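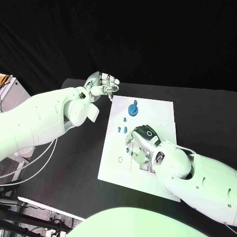

Home Journals Issues Authors Subscribe Search

4. Evaluation of the Nalteck two-arm kit

4.1 Kit and set-up

The Nalteck kit is sold as a complete bench system for small laboratories and training centres. The supplier delivers two arms on a common torso, a pair of multi-fingered hands, control software and a set of practice parts. We tested one kit at our Rondidcombe site, with the software as delivered. A second kit of the same model was kept at Betitthorpe and used only to check that faults could be repeated on other hardware.

Both arms work over a table with a dark grey surface. Figure 3 shows the board task, with the left hand held open above the table and the right hand curled near a small blue peg. The parts are blue and the board is a white square sheet with black outlines printed on it. A black curtain hangs behind the table.

Figure 3. Board task with the two-arm kit, seen from above the torso.

4.2 Procedure

An operator drove the arms through the teaching mode supplied with the kit. Each trial began with the parts on the board and ended when the chosen part was inside its outline, or when the time limit of 100 seconds ran out. A part that touched the line was counted as a miss. Operators were given one practice session and the printed manual, and were not helped by the supplier during the trials.

We recorded 761 trials. Of these, 385 used the right hand only and the rest used both hands. The order of the parts was changed between sessions.

4.3 Results and remarks

The time limit was reached in 138 trials. Most of these involved the pegs, which tended to tip when the thumb met them before the fingers had closed. Blocks gave less trouble. With two hands, operators often parked the idle hand too low and had to raise it before they could go on.

The manual covers installation well but says little on setting the grip force, and we had to find suitable values by trial. The MacAulay planning add-on, which is priced separately, was not tested. Calibration had to be repeated after each restart, and buyers should allow for this when planning a working day.

Related articles
Grip force settings for small upright parts
Teaching modes in bench-top robot kits: a comparison
Calibration drift in two-arm systems
Buying robot kits for training centres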